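Brorkby aplaza a octubre la compra de su segunda estación de dos brazos

Redacción, 21 de enero de 2023

Brorkby no comprará este semestre la segunda estación robótica que tenía apuntada en el plan de equipamiento. La decisión se comunicó ayer al personal del taller de Clurnport. Nueva fecha: octubre, y con el presupuesto rehecho desde cero.

El motivo, el de casi siempre. La oferta de Mulligan llegó por encima de lo previsto y no incluía ni las pinzas de repuesto ni la formación. La partida aprobada era de 546 unidades de mil coronas; con los extras la cuenta subía a 887. Demasiada distancia para arreglarla con un descuento, según Róisín Flanagan, responsable de compras.

"Pedimos precio de los brazos y nos olvidamos de todo lo que va alrededor. Mesa, cableado, dedos de recambio, horas de puesta en marcha. Esta vez lo pedimos todo junto", explica Flanagan.

Queda en pie una segunda oferta, la de Drokville, más barata pero con 17 semanas de plazo de entrega y un contrato de mantenimiento que en Brorkby ven corto. No se descarta. Tampoco se descarta el alquiler, opción que hace un año ni se planteaba y que ahora defiende una parte del equipo tecnico.

Mientras tanto se sigue con lo que hay: manipulación de objetos pequeños de uso diario sobre mesa, con pinzas de dos dedos. De esas pruebas tiene que salir la lista de requisitos para el nuevo pliego. Apertura de pinza, alcance, qué recambios conviene tener en el almacén y cuáles pueden esperar. Flanagan quiere el borrador antes del verano.

Lo que sí se aprueba ya es un gasto menor, más de 298 horas de técnico externo para el mantenimiento de la estación actual, que se cargan al ejercicio en curso. Las ofertas revisadas de los dos proveedores se abrirán a la vez y no habrá negociación por separado, a diferencia de de la ronda anterior.
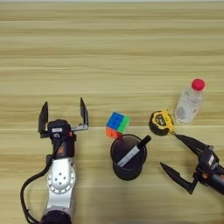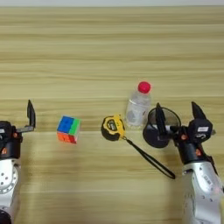

Dos momentos de las pruebas sobre mesa, con el cubo de colores, la cinta métrica y la botella. En la segunda foto, la pinza derecha sujeta una pieza negra en forma de aro.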